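Why I still keep green wire

My neighbor Jordan Pickering throws away every short piece of wire. I think this is a mistake. A thin green wire can tie a tomato plant, close a bag or hold a label for years, and it asks for almost no space in the drawer.
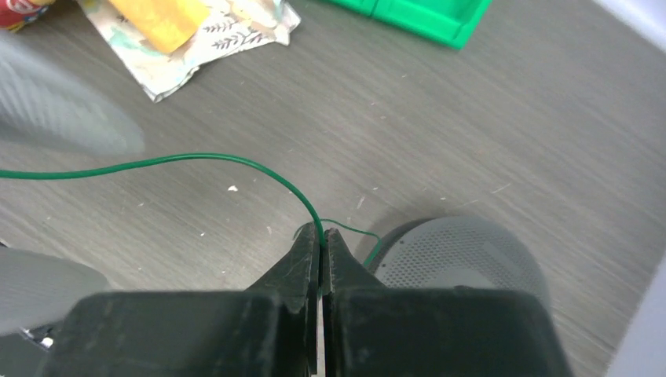
People say plastic clips are faster. Maybe yes, but a clip has only one size. Wire bends where you want it - around a corner, into a small hook - and you can cut it again. In March I bought 300 clips from a shop in Raltwood, and I regret it. Most of them are too wide for my young plants. I went back to the wire.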